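About us

Dekcombe Trail Runners. We run on dirt, mostly up. Started by Hanane Metwally and Valter Peixoto after the road club dropped its Sunday long run and the two of them kept showing up anyway.

Now 386 members, ages 14 to whenever. Some race. Plenty don't. No time standards, no tryout.

What we do
Sunday long run, 7 a.m., Skaslow trailhead, gravel lot not the paved one. Three pace groups. Back group has a sweep and the sweep waits for you.
Tuesday hills — short, nasty, done by dark.
Kamel Ridge race every June. 22 km or 39 km, 1,577 metres of climb on the long one. Cutoffs are generous-ish. Bring your own cup, we quit paper ones.
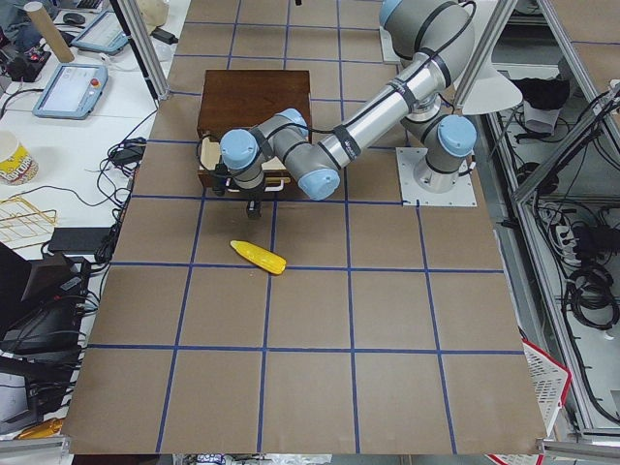
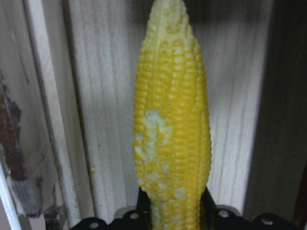 Coaching
Hanane does the beginner block, eight weeks, walk breaks encouraged. Valter does downhill technique and will make you do the same switchback over and over. Both certified, both have fallen on their faces plenty. Members get the blocks free, everyone else pays at the first session.

Trail work
Racers in the 39 owe one work day, no buyouts. We look after the Jurkar loop from the creek bridge to the saddle. Gloves and loppers supplied, boots arent. The lower boardwalk is still closed, use the detour by the fence.

Joining
Form's on the membership page. Under 18 needs a parent signature. Dogs OK on Tuesdays, leashed, not on race day. Questions go to Hanane — email is best, she doesnt check the Facebook page much. Valter handles race entries and refunds, and there are no refunds after bibs are assinged.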